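Home Food Travel Letters Subscribe

The Slow Coffee Route Through Jallell

6 min read

I didn't go to Jallell for the coffee. I went for a cousin's wedding, missed the last bus back on Saturday night, and woke up with a headache and a whole day to kill before the next one left. So I did what I always do in a strange town, I asked the first person I saw where she'd go for breakfast. She was hosing down the sidewalk in front of the pharmacy, and she pointed uphill with the hose (I got a little wet) and said, "Goicoechea, but you'll wait."

I waited. There were maybe a dozen people ahead of me at the counter window, and not one of them was looking at a phone. They were arguing about a bridge.

The bridge, I should explain, is the Seratbridge, and everyone in Jallell has an opinion on it. The county wants to close it to cars. Half the town thinks that's wonderful and the other half drives to work over it. By the time I got to the window I'd been asked twice how I'd vote, and I live four hours away!

I took my coffee to go and started walking. 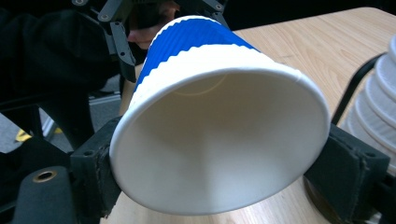 The man behind the window

Saturnino Goicoechea opened his shop 35 years ago in what used to be his aunt's sewing room. He roasts in the back, three mornings a week, on a machine he bought from a bakery that was going under and has been fixing ever since. He's not a talker before noon. After noon you can't get away from him, and I mean that in the nicest way.

I came back at two o'clock and he sat me down on a flour bin and told me how he learned to roast. Badly, is the short answer. He scorched his first 17 batches and sold them anyway, at half price, to the road crew. "They didn't complain," he said. "They were cold."

What he sells now is a medium roast he calls Melesov, after a street he lived on when he was young. It's nutty and a little sour at the end and I bought two bags, then went back and bought a third for my sister, who'd have found out otherwise.

He only does the one roast. People ask him for a dark one all the time — I heard it happen while I was sitting there — and he tells them there's a supermarket by the highway.

Down to the river

The thing to do after Goicoechea's is walk down the steps to the water. It takes fifteen minutes if you don't stop, and you'll stop. I fell in with Nidia Condori and her friend Yolanda Arroyo, who make the walk every weekend and have the good sense to do it downhill and take the bus back up. Nidia taught school in town for years and kept getting hugged by large grown men.
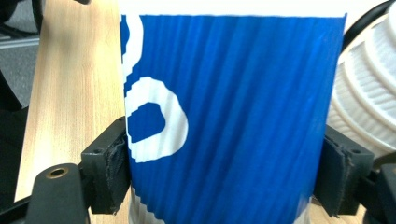

Yolanda is on the side of closing the bridge, Nidia is against, and they've been having this fight since spring with no sign of getting tired of it. Yolanda wants benches out there and maybe a fruit stand. Nidia wants to know how she's supposed to get to her dentist. I said couldn't they close it on weekends only, and they both looked at me like I'd suggested setting fire to it.

At the bottom there's a bait shop that also does very decent egg sandwiches. Hòa Âu runs the grill and puts pickled carrots on everything unless you speak up fast. Don't speak up. I had mine on the wall with my feet hanging over the river, and then I had another one.

I made the evening bus with five minutes to spare, smelling like a roaster. The county votes on the bridge in August, and Nidia has promised to write and tell me how it goes, though Yolanda says I should only believe the letter if it comes from her.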